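Two-Handed Collecting at the Marchal Table
A gallery from the Bimisley project

We love this part of the work! Bimisley is our attempt to teach a learning system how things get handled with two grippers at once, and the only way we know to do that well is to sit down at a table, pick up the grippers ourselves and do the job over and over. Every run gets recorded from the gripper's own point of view, so what ends up in the set is close to what a robot arm will see when its turn comes.

The Marchal set is the one we're filling right now. The target is 1000 clean runs by the end of July, and we're at 480 (hooray for nearly half). Each run uses 2 grippers and one object, starts with the fingers open and ends with them open again. Whatever comes between is up to the people holding them, and that freedom is where the good stuff comes from. People have habits. Some go straight in, some hover for ages, some tilt the wrist in ways we would never have thought to write into a script.

Shared holds are the most fun to collect and by far the fussiest. With two grippers on one object, every small move on one side is felt on the other, and after a while you stop talking and just go by feel. The first time it clicks is a lovely moment, and everybody grins like a kid.

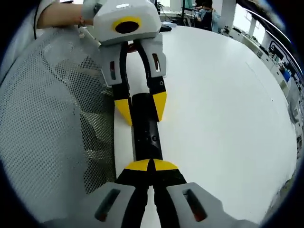
Yellow tips on both ends of the black cylinder. Marchal set, shared holds.

Round things want to roll and twist, so the tips have to agree on where the middle is. We used to throw away any run with a slip in it. Now we keep the slips, as long as the object is caught again before the run ends, and the Ulalard model got noticeably better at recovering once we put them back in. Those rescues are some of our favorite clips to watch on the big screen at lunch, and yes, there is cheering.

Flat things are another story. A thin object lying on a smooth table gives you very little to get hold of, and the angle you come in at decides nearly everything. We ask for plenty of variety here: straight, diagonal, near the edge, far from the edge, one gripper waiting while the other goes first. The approach matters as much as the grab, so please don't rush it!
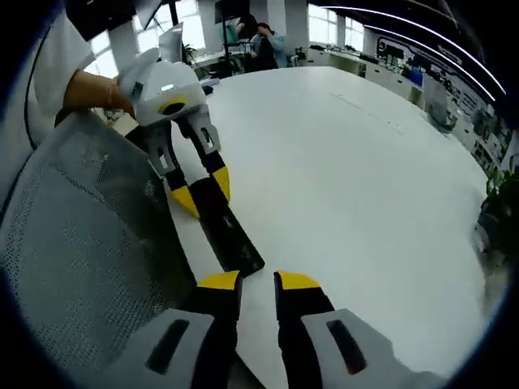 Open fingers and a flat black object lying on the diagonal. Marchal set, approaches.

We sort runs into batches of 64, and each batch gets watched from start to finish by someone who didn't record it. Fresh eyes catch the odd things, like a run that began before the fingers were fully open, or two runs saved under one name. It's slower than letting a script do the checking, but we've learned so much from looking that we'd be sorry to give it up.

Next up is the Istska set, which moves on to soft objects: cloth, pouches, a bag with a drawstring. We've had a few practice rounds already and they are gloriously messy. More pictures when the first batch has been checked.

Back to all Bimisley galleries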